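Pilgrim diary: the walk out to Dencombe
Filed under: Journal, Prayer & Pilgrimage

Saturday, late, feet up on the other bed

Well, I did it, I walked the whole of the last stretch and I am sitting here grinning at a wall. My shins hurt. I have eaten two bowls of soup and half a loaf, and I want to get this down before I fall asleep over it.

We left Flolport before six in the morning. I had told myself I'd pray the first hour in silence, and I managed maybe fifteen minutes before the sun came up over the estuary and I said "oh!" out loud and startled a heron. I decided that counted. The Psalms are full of people saying "oh!" at things. After that I went back to the beads and got through all five decades before the first stile, with a bit of a muddle in the third where I had to climb over a gate.

I've been carrying the intentions from the parish book in the top pocket of my pack, copied out small. Reading them as I walk has changed how I do it. At home I tend to rush down the list. On the path I take one name, walk with that person as far as the next bend or the next big tree, and then take another. There's a woman asking for patience with her father, and I gave her the whole of the hill above Rewi, because it was a long hill and I thought she could use it. I was puffing so hard by the top that the prayer was mostly breathing. I hope that's all right. I think it is.

Rewi itself is tiny, with a chapel you could walk past if the door wasn't open. It was! Cool inside, smelling of wax and old hymnals, and a board by the font saying 844 feet above the sea, which pleased me no end after that climb. I sat in the back pew and read the morning's Gospel, the road to Emmaus, which I've heard every year of my life and never once heard with sore feet. They walked seven miles with Him and didn't know Him. Then they got up that same hour and went all the way back, in the dark! I had never thought about the going back. I wouldn't have gone back for anything short of a miracle, and of course that's the point of it.

Lunch on a wall (cheese, an apple, the squashed end of a fruitcake). Then down through the beech woods, where I sang, badly, because there was no one near enough to mind. "Be Thou My Vision," all the verses I know and one I made up.

The last mile into Dencombe is along the road and I won't pretend I loved it. Trucks. I said the Jesus Prayer in time with my steps and that carried me through to the shrine gate, and then I just stood there with my hand on the stone and cried a little, very happily. Evening Mass was packed. The visitors' book by the door has had 2,139 names in it since they started a new one in May, and I signed my line and added the woman and her father underneath.

I've been reading a few pages of Camus at night, oddly enough, a paperback I found on the hostel shelf. I don't agree with him and I'm enjoying him enormously. He takes the big questions so seriously that I keep wanting to pray for him.

Tomorrow I'm leaving the heavy pack behind and going up to the spring with only a water bottle and my beads. I can't wait. Lauds is at seven.

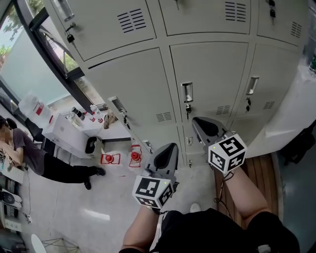 What I want to remember

To go slower with the names. To read the Gospel before breakfast, when I'm hungry enough to listen. To thank God for soup. And to keep Emmaus in my pocket for the walk home, when I'll be tired and grumpy and likely to miss whoever falls into step beside me.

Good night. Lord, keep everyone on the road tonight.

Comments (3)

hillwalker_ruth: Oh I loved this! I did Flolport to Dencombe years ago in the pouring rain and I still remember that chapel. One bend per name is a lovely way to pray, I'm going to try it on my bus route.

Tam: Is the path through the beech woods dry at the moment? Thinking of bringing our youth group in a few weeks.

oldpsalter: You've made me go and reread Luke 24. The going back in the dark, yes. Praying for your shins.

Recent entries

Packing for a pilgrimage (and unpacking again)
Praying the rosary when your mind wanders
First night in Flolport
A plain little rule of life for busy weeks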